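Kit de mantenimiento Navex para pinzas eléctricas: reseña tras ocho meses de uso

Categoría: Accesorios y repuestos para robótica ligera
Precio pagado: 1.495 euros, sin IVA
Comprado a: distribuidor Briltside

Compré el kit de Navex en mayo para la celda de manipulación de piezas pequeñas que tenemos en el taller de Fatidthorpe. Es un brazo ligero con pinza de dos dedos que coge engranajes rectos de metal y los entrega a una estación de montaje. La celda funciona bien casi siempre. Los problemas llegan por los dedos, por el cableado de la muñeca y por la superficie de trabajo, en ese orden, y el kit cubre las tres cosas.

Qué trae la caja

Un par de dedos de recambio, dos juegos de almohadillas de agarre, un tapete antideslizante oscuro, bridas, funda trenzada para cables, etiquetas en blanco, un destornillador dinamométrico pequeño y un calibre para comprobar la apertura. También un manual impreso de 42 páginas. La traducción al español es floja en el capítulo del cableado (llama «manguera» a la funda y «collar» a la brida, y no siempre), así que acabé usando la versión inglesa.

Montaje

Cambiar los dedos me llevó media mañana la primera vez. Ahora lo hago en 42 minutos, incluida la comprobación de la apertura. Los tornillos vienen con fijador aplicado y conviene no desmontarlos más de lo necesario. El destornillador marca bien el par, aunque el mango es corto y entre la muñeca y el cuerpo de la pinza hay poco sitio para girar la mano.

El cableado es donde más se nota si uno ha tenido prisa. La funda trenzada es buena y se abre lo suficiente para meter un conector sin desmontarlo. Hay que dejar holgura en la muñeca antes de cerrar ninguna brida: llevar el brazo a mano hasta los dos extremos de giro, mirar dónde tira el cable y fijar después. El manual lo dice al revés, primero las bridas y luego la prueba, y así perdí las cuatro primeras.

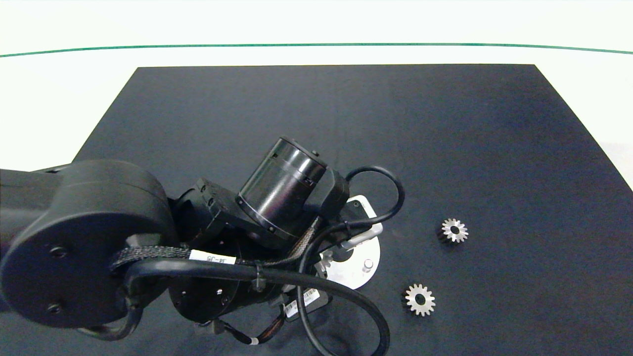 Las etiquetas me parecían un relleno y han resultado lo más usado. Marco cada tramo con las articulaciones que une, J4-J5 por ejemplo, y cuando hay que soltar algo ya no sigo el cable con el dedo hasta la base. El adhesivo aguanta el alcohol isopropílico. El desengrasante que usamos para las piezas se lo come en un par de limpiezas.

El tapete

Cumple. Los engranajes no patinan al posarlos y el color oscuro ayuda a la cámara, que antes perdía el contorno de los dientes sobre el tablero claro. Tiene dos pegas. Atrae el polvo, con lo que hay que pasarle el rodillo a diario. Y las esquinas tienden a levantarse si se guarda enrollado, por lo que lo dejo siempre extendido.

Después de moverlo hay que repetir la referencia de altura. El tapete tiene 2 mm de grueso y con piezas tan bajas esa diferencia decide si los dedos cogen por el flanco o rozan el borde superior. Es un descuido fácil de cometer tras una limpieza.

Las almohadillas

Vienen autoadhesivas y cortadas a medida. El agarre sobre metal limpio es muy bueno. Con restos de aceite baja bastante, como era de esperar, y la limpieza con un paño sin pelusa lo recupera. Las de origen me duraban un mes y medio. Las de Navex han pasado de tres meses en el dedo izquierdo y algo menos en el derecho, que en nuestra celda trabaja peor por un pequeño desvío en la posición de entrega.

Para centrar la pinza después del cambio pongo un solo engranaje plano sobre la superficie, abro los dedos del todo y bajo despacio en modo manual, con la cámara de muñeca en pantalla. Si la pieza se desplaza hacia un lado al cerrar, corrijo el origen de la herramienta y repito. Con dos o tres intentos suele bastar.
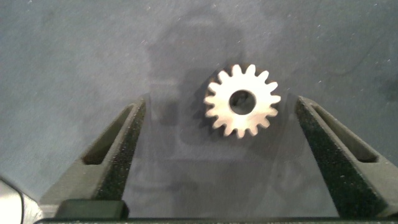 Un consejo sobre la apertura: el calibre del kit mide en la punta, y nuestra pieza se coge algo más adentro. Compruebo en los dos puntos y apunto las dos medidas en la hoja de la celda. Si difieren más que la vez anterior, la almohadilla está mal asentada en algún tramo y toca despegarla. No se puede volver a pegar – pierde adherencia – y hay que gastar otra.

Frente a otras opciones

Antes usábamos el juego de recambios de Uddin, más barato y sin herramienta. Los dedos de Uddin encajan igual de bien. Las almohadillas se desprendían por la punta y no traía nada para el cableado. Si solo hacen falta dedos, volvería a comprar ese. Para una puesta a punto completa, el de Navex sale a cuenta a partir del segundo cambio de almohadillas.

A favor: almohadillas duraderas, buena funda, etiquetas útiles, dedos intercambiables sin ajuste mecánico.

En contra: precio, manual mal traducido, destornillador corto, solo dos juegos de almohadillas en la caja. El recambio suelto tardó 8 días en llegar desde Briltside.

Puntuación: 8 sobre 10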